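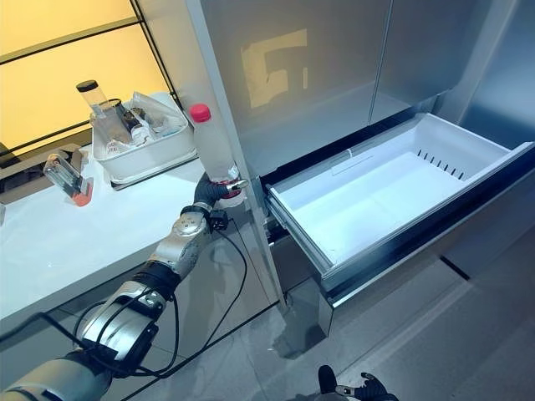 Did anyone at Sereck lose a job when the robots came in?
Nobody did. The same people work here as before, though several of them now have different duties and two have different titles.

About Sereck

Sereck runs kitchens and break rooms for other companies. We stock the refrigerators, clear the counters, put deliveries away and keep track of what needs to be ordered. Our office is in Akwood, and most of our clients are within 30 miles of it. The largest is the Clatton building, where around 500 people eat lunch.

What changed

Restocking used to be a job for the early shift. It meant a lot of bending to low drawers and a lot of carrying, and sore backs were the usual reason for a sick day. In August we began moving part of that work to two-armed robots, starting with bottles and other items that are easy to grip. Four of our sites have them now.

The early shift starts an hour later than it used to. Staff load the carts, check dates, deal with spills and talk to the client. They can stop a robot at any time and don't need to ask a supervisor first. Glass jars, open food and anything in a loose bag are still handled by a person.

Some parts are slower. A robot takes longer to fill a drawer than any of our staff would, and a bin of mixed items has to be sorted by hand before it can do much with it. We plan the shift around that.

Training

Every employee at a robot site takes a paid course at our shop on Fedoruk Street. It covers daily checks, safe distances and what to write in the log. Nuria Yimer teaches it. She worked the early shift at Clatton before she moved to training. Ivan Pylypenko schedules the sites and reads the logs each afternoon.

Pay did not go down for anyone whose duties changed. Staff who finish the course get a higher hourly rate from the next pay period.

Page updated May 12, 2022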